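Dish Area Walk-Through, Room 327
Checked by: Yayra Ofori
Saturday, before lunch

Floor by the sink: OK. Mat lies flat.
Hand soap and paper towels: OK. Towels refilled.
Sponges: Replace. Two at the sink smell sour, both thrown out. Violeta Toledo to bring a new pack.
Cloths: OK. Keep clean ones apart from floor rags.
Plates: 4 checked for chips. One chipped on the rim, removed.
Hot water: OK.
Tabletop: OK, no cracks or sticky spots.

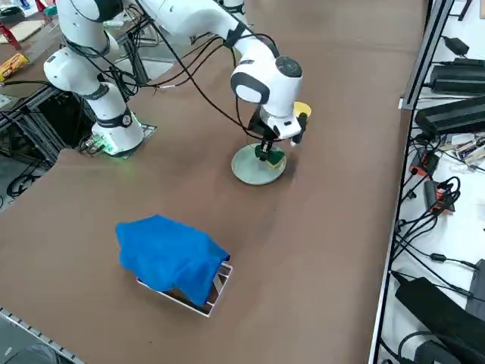 Green plate with sponge; blue cloth over the white-and-metal frame.

Drying space: Needs work. Cloths should be hung up at closing.
Trash: Lid does not shut. Reported to Kwaku Sarpong.

Recheck sponges and lid next Saturday.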